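Progress report 2, Waltura bench build
Reporting period: June to November 8, 2025
Submitted to: Brodeck small projects fund
Workshop: Grosurau shared workshop, rear bay

## 1. Status

The two-arm bench is assembled, powered and running under teleoperation. Both arms and both hands respond on the same controller. Autonomous replay of recorded motions works for single-arm moves and is unreliable for moves that use both arms. Of the four work items in the grant agreement, items 1 and 2 are closed, item 3 is in progress, and item 4 (handover notes for other workshop members) has not been started.

We are asking for one change to the plan, described in section 6. No additional money is requested.

## 2. Mechanical

The arms were moved off the original trestle table in June. The trestle flexed when both arms accelerated in the same direction, and the flex showed up as a slow sway at the hands that the controller tried to correct. The replacement mounting is independent of the tabletop, so the table can be swapped or shifted without recalibrating the arm bases.

The hands are fitted through adapter plates cut in the workshop. The first plates were made from 6 mm acrylic and cracked at the bolt holes. The current ones are aluminum, cut on the Salehi router, and have shown no movement at the bolts since they were installed. The bolt pattern drawing is in the project folder under `adapters/rev_c`.

The tabletop is now covered with a textured cloth. On the bare surface, bottles and tubes slid away when a finger touched them before the thumb had closed. The cloth has cut down on this. It also introduces a new fault: at low approach heights the thumb tips can catch in the weave and drag it. We have set a floor in software that keeps the thumbs clear of the table except during the final part of a grasp.

## 3. Electrical and wiring

Power for the arms and power for the hands are on separate supplies with a common emergency stop. The stop was tested with both arms moving at full permitted speed and cut both supplies each time.

Cable routing is the weakest part of the build. The hand wiring crosses the wrist joint on the outside, and the slack needed for full wrist rotation leaves loops that can snag on tall objects. Spiral wrap was tried and made the bundle too stiff; it pulled on the connectors at the end of travel. The present arrangement is to leave the loops free and limit wrist rotation to 90 degrees either side of center. The limit costs us some grasps from the side but has stopped the connector faults. 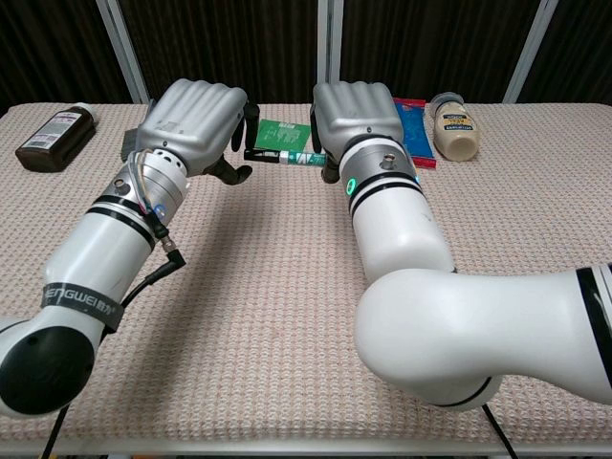

*Fig. 1. Both arms over the cloth-covered table, with bottles and packets set along the back.*

Two replacement right-angle connectors are held in stock. A slip ring was priced and rejected as too large for the space at the wrist.

## 4. Software and control

The controller runs at 200 Hz on a secondhand desktop under the bench. Earlier in the period we ran it at a higher rate and saw missed cycles whenever logging was turned on. Lowering the rate removed the missed cycles with no change in handling that the operators could detect.

Work completed:

- Joint limits and speed limits moved out of the code into a single settings file
- Collision check between the left and right arm, using simplified shapes for the forearms and hands
- Logging of joint positions and hand commands with shared time stamps
- Replay of a logged motion on one arm
- Homing routine that can be run with objects still on the table

Work not completed:

- Replay on two arms with correct relative timing
- Grasp detection from finger motor current
- Recovery after an emergency stop without a full restart

The timing problem in two-arm replay has been traced to the hands. The arms follow the log closely. The hands take their commands through a separate interface with its own buffer, and the delay through that buffer is not constant. When one hand is holding an object and the other is supposed to take it, the second hand may close early. A fix is being written that reads back the actual finger positions and holds the arm until they match the log.

Grasp detection from motor current gives usable results on rigid objects. On soft packets the current rises too gradually to set a threshold that works across different packets. This may need a different method, and we don't want to commit to one before the timing fix is in.

## 5. Tests

The test task for item 3 is to pick up small household items from the back of the table, bring them forward, and set them down inside a marked area. Items are a mix of bottles, tubes and flat packets. Tests are run first by an operator and then by replay.

| Test | Mode | Result |
|---|---|---|
| Bottle, one arm | Teleoperation | Passed |
| Bottle, one arm | Replay | Passed |
| Slim tube, one arm | Teleoperation | Passed |
| Slim tube, one arm | Replay | Passed after start position was fixed |
| Flat packet, one arm | Teleoperation | Passed with practice |
| Flat packet, one arm | Replay | Failed |
| Handover, left to right | Teleoperation | Passed |
| Handover, left to right | Replay | Failed, see section 4 |

Flat packets are hard for the present fingers. The fingertips are rounded and don't get under an edge. Operators learn to push the packet against another object so that it tips up, and then pinch it. Replay can't reproduce this, as it depends on where the packet ends up after the push. We suggest dropping flat packets from the replay test and keeping them for teleoperation.

We have logged almost 800 attempts across all tests. The logs from the first weeks are missing hand data and should not be used for anything except arm tuning. They are kept in a separate folder and marked as such.

## 6. Change requested

The agreement calls for a fixed overhead camera mount under item 3. We would like to move this to a later phase and spend the hours on the replay timing fix. The reasons are:

1. Replay without reliable hand timing would fail with or without a camera.
2. The current posts behind the table are not stiff enough to carry a mount, and replacing them means taking the curtain rail down and clearing the bay for several days.
3. The bay is shared, and the next free block long enough for that work falls after the end of the current phase.

If the change is not approved, we can install a temporary mount on a floor stand. It would need to be realigned before every session.

## 7. Spending

Spending is within the approved budget. The aluminum stock and the second power supply came in under estimate. Connectors and cable went over, mostly from the failures described in section 3. The difference was covered from the consumables line. Receipts are attached to the online form in the order they were paid.

Nothing has been spent from the camera line. If the change in section 6 is approved, that amount stays unspent for this phase.

## 8. Risks

**Hand spares.** We have one spare finger assembly, and it fits either hand. A second failure would stop two-arm work until a part arrives. Lead time from the supplier has been irregular.

**Controller PC.** The desktop has one disk. Logs are copied off after every session, but the system itself is not imaged. An image will be made before the next software release.

**Bay access.** Bench time is limited to 9 hours a week under the workshop agreement. Setup and homing take part of each session. Any loss of sessions moves the schedule directly.

## 9. Next period

- Finish and test the hand position readback
- Rerun the handover test in replay
- Add recovery after emergency stop
- Image the controller disk
- Draft the handover notes (item 4), starting with power-up, homing and shutdown
- Order one further finger assembly if the consumables line allows it

A decision on section 6 is needed before the next bay booking is submitted.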